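Stasturix working group: teleoperation and task demonstration
Minutes of the June meeting, started 14:00

Present: Tavion Blackwood (chair), Kwame Frimpong, Ozan Akbulut, Simão Bettencourt (minutes)
Apologies: Horácio Rebelo

1. Minutes of the last meeting
Agreed, with one change. Under item 3, "the operators are happy with the leader arms" to read "one operator is happy with the leader arms". Kwame asked for this.

2. Packing task, progress
Ozan reported that 40 demonstrations of the packing task have been recorded by remote control. The layout is the one agreed in May: mat in the middle, clear container on the mat, bowl to the left, paper bag to the right, lamp at the back corner.

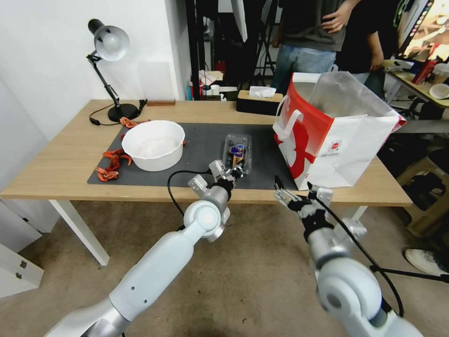 Tavion asked how many of the 40 he would be willing to train on. Ozan said all but 4. Tavion said he had watched a good few of them and would not have put it that high. In several the operator stops, backs off and has another go at the grip, and he doubts a policy will learn anything from that except to hesitate. Ozan's view is that second attempts are useful because the arms will miss in real use as well. Not settled. Kwame pointed out that we had the same argument over the Plerberg trials and never ran the comparison.
ACTION: Ozan to mark every episode with a second attempt. Kwame to train with and without them.

3. Hand guiding against remote control
Horácio had sent a note in favour of moving the arms by hand for the container step. He thinks operators judge the grip badly from a distance. Kwame was not persuaded: with two arms you need two people or a lot of patience, and their hands end up in the camera view. Simão asked if anyone had figures either way. There were none. Agreed to try 2 short sessions by hand guiding before anybody writes to Lamrani about it.
ACTION: Horácio to run the sessions, same container, same mat.
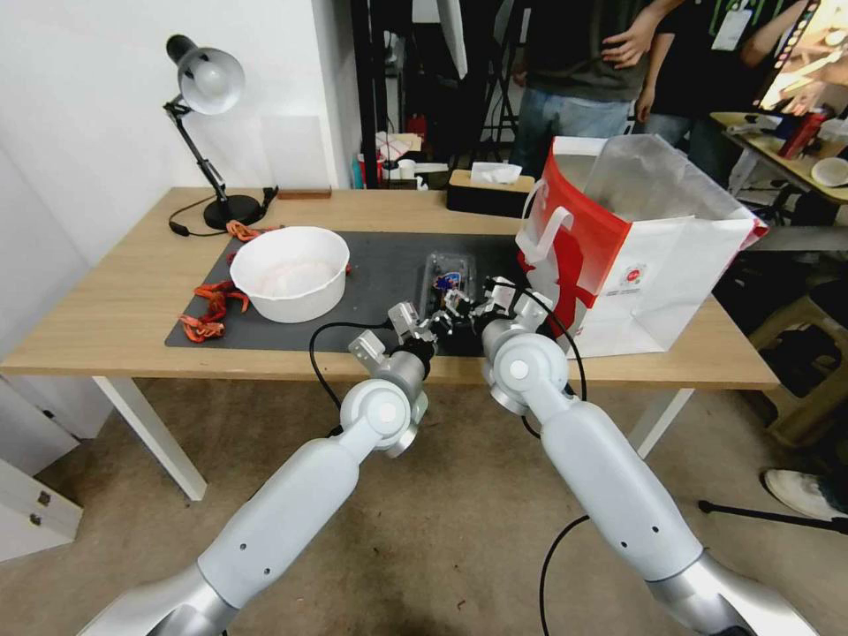 4. Clendo's offer
Clendo say their software will cut the number of demonstrations needed by 60 per cent. Tavion asked, 60 per cent of what? The leaflet does not say. Kwame would like to see it tried on our own recordings, failed ones included, before any money is discussed. Ozan thought a trial was worth an afternoon. Tavion agreed to an afternoon and no more.
ACTION: Tavion to ask Clendo for a trial copy and the test behind the figure.

5. Any other business
Ozan asked for a fixed rule on when an episode counts as finished. At present each operator presses stop when it feels right. Simão to draft something for the next meeting.

Meeting closed at 15:10.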